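4.2 Who answers the phone: contact offices and the committee calendar

The second part of our data concerns the contact offices that regional assemblies set up so that ordinary residents can find out when a draft law is up for debate. We looked at three of them, in Selline, Jumdale and Caron. All three were founded with speeches about openness. Two of them now share a fax number.

Our coding covers 2,214 written inquiries, all of them sent between the publication of a draft law and the final vote on it. Inquiries from registered lobby groups were coded separately, as were those from members of the assembly itself, who write to the contact office more often than one would hope. What remained came from residents, small firms and local associations, and most of it asked one thing: when is the committee meeting, and may I come?

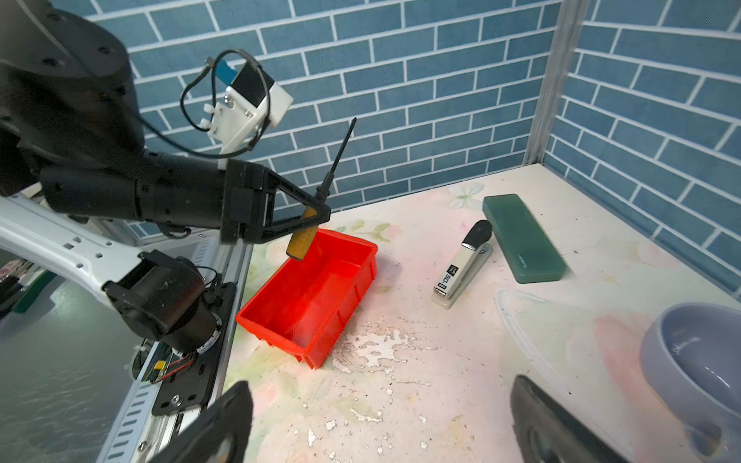
How long did a resident wait for an answer to that question?

The median wait was 9 working days in Caron and 30 in Jumdale, where the assembly's own rules call for committee agendas to be published five days ahead. A resident of Jumdale who wrote in on the day the agenda appeared could therefore expect a courteous letter confirming a meeting that had been over for some weeks. Several of these letters closed by hoping the reader would attend.

Selline is harder to place. Its office answers quickly, usually the same afternoon, but 935 of its replies consisted of a link to the assembly calendar and nothing else. The calendar lists committee sessions by internal file number. We asked the office how a member of the public might learn the file number of a given draft, and were sent the link to the calendar. We have coded these replies as "answered," following Després (see Section 2), though the category is doing a good deal of work here.

Clifford Després argued that response time is a poor measure of openness because it rewards offices for being brisk and useless. We agree with him as far as Selline is concerned. Jumdale, however, suggests that a slow office can be useless too, and we see no reason to drop response time from the model. In the regressions below it enters alongside a second variable, which records whether the reply contained a date, a room and a start time. Any two of the three counted as a partial answer. A start time alone did not, although one Jumdale reply offering "10 a.m." with no further detail led to some discussion between the coders.

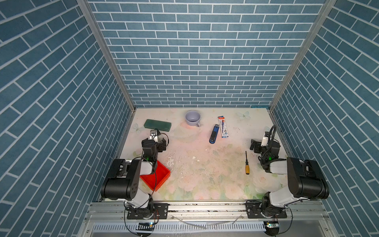
Figure 3. Work surface with printed florals and a blue brick-pattern backdrop.

Turning to attendance, the pattern is weaker than the literature would lead one to expect. Residents who received a full answer were more likely to sign the visitor list than those who received a partial one, but the difference comes almost entirely from Caron, where the public gallery is on the ground floor and next to the cafeteria. In Selline the gallery is reached through a security desk that closes at noon. Committees there tend to sit after lunch. The assembly president's office described this to us as a scheduling matter under review, and it was under the same review in the minutes we read from four years earlier.

We also tested whether the subject of the draft law made a difference. It did, in one case. The waste collection bill in Caron drew more visitors than the budget, the school reform and the ethics code put together, and the inquiries about it were longer, angrier and much better informed. Leaving that bill out shrinks the effect of a full answer by more than half. We report both versions, and readers who feel strongly about trash may prefer the first.

One limit should be stated plainly. Inquiries made by phone were not logged in any of the three offices before January, and in Jumdale the log that then began is a spiral notebook with the pages for two committees missing. Phone calls are thus left out of the analysis, and our figures speak only for people who wrote. We return to the notebook in Section 5, where it is compared with the Sirora register of committee visits.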